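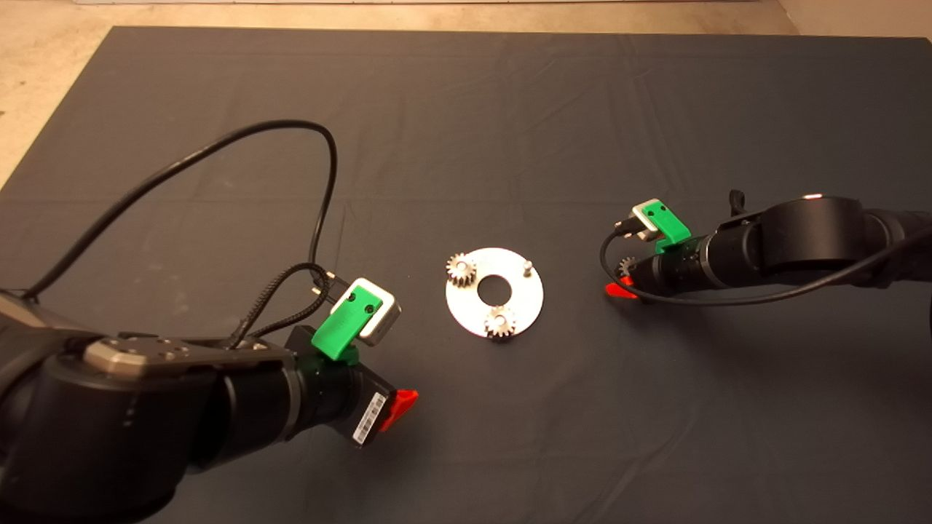

Gear plate assembly with two arms. Two gears are on the plate, one pin is vacant, and the right arm has the next gear near it.

The operator should see only what the robot sees
By Consolacion Manalastas
05/07/2021

Most arguments about teaching robots by remote control concern quantity. How many demonstrations does a task need, and how cheaply can they be collected? I think a prior question is neglected: what was the demonstrator looking at while making them?

In the usual arrangement the operator sits or stands close to the cell, moves a pair of leader arms and watches the work directly. The follower arms copy the movement. The recording stores joint positions, gripper openings and the camera streams. It does not store what the operator saw from a chair a metre to the side, with two eyes and a head free to lean. The policy trained on that recording is then asked to reproduce decisions whose grounds were never written down.

On a coarse task this hardly matters. A block dropped into a tray tolerates a centimetre of error, and any camera will do. Gears on pins are another matter. The bore has to come over the pin, the axis of the gear has to line up with it closely enough not to jam, and if there is a neighbour to mesh with, the teeth must find their gaps on the way down. Each of these is a small visual judgement, followed by a small judgement of touch. A person standing beside the plate makes the visual ones by moving their head. The robot has no equivalent movement unless somebody demonstrates one.

Our group at Lakora ran the comparison in a modest way. We collected 258 demonstrations of the gear task with the operator in direct view of the plate, then 200 more with the operator behind a partition, working from the robot's own camera feeds. The second set was unpleasant to make. It took longer per attempt, the operators complained of stiff necks, and we threw out 76 attempts in which a gear was dropped or wedged. Judged by the collection log alone, the first set was better in every column.

The policies did not agree with the log. The one trained on direct-view data approached quickly, arrived near the pin and then pushed down with confidence in slightly the wrong place. The one trained behind the partition was slow. It paused above the pin, shifted sideways, and came down in two stages. That behaviour was in the data because the operators had needed it. They could not judge height from a single view, so they made movements that revealed height, and those movements were recorded along with everything else.
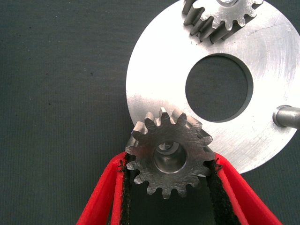 Photograph: Reynaldo Gatchalian / Keltano

Consider what a wrist camera offers at this stage. The gear between the fingers is seen face-on, bore and all, and the teeth can be counted if anyone cares to. The vacant pin is at the very edge of the picture, partly out of it. Of the gear at the top, only the lower half is visible. An operator given this view has to turn or shift the wrist to bring the pin in properly, and has to do it before committing. An operator with a direct view of the plate has no reason to bother.

The standard objection is that this handicaps the human for no benefit, and that the money would be better spent on more cameras. Reynaldo Gatchalian of Keltano has put it to me more than once – add a view from overhead, add a side view, and the gap closes. It may well close. It closes by raising what the robot can see towards what the person can see, and I have no quarrel with that. But each camera has to be mounted, calibrated and kept clean, and on a line with arms crossing in front of each other the extra views are blocked for much of the cycle. The wrist camera travels with the gripper, so it is the one I would design the demonstration around.

A better objection concerns touch. Hand guiding, where the person takes hold of the arm and moves it, lets them feel the pin catch the edge of the bore. Remote control without force feedback takes that away. I accept this. For tasks settled entirely by contact I would still guide by hand, and I would hide nothing. For mixed tasks I would guide the last few millimetres and teleoperate the rest, although our Plulliveo leader arms switch between the two modes badly, and of 412 attempts in October a good many were spoiled at the changeover.

There is a cost in people too. Operators used to direct view dislike the partition, and the practised ones dislike it most, as their first attempts look like a beginner's. Supervisors who pay by completed episode make this worse. I would pay by the hour, and I would keep hesitant demonstrations that end correctly. Smoothness is easy to score and says very little about whether the information behind the movement was available to the machine.

The change I am asking for is cheap. Put up a screen between the operator and the plate, give the operator the recorded streams at the recorded resolution, and note in the dataset that this was done. If a task cannot be completed that way by a skilled person in a reasonable number of tries, the camera placement needs work before any more episodes are collected.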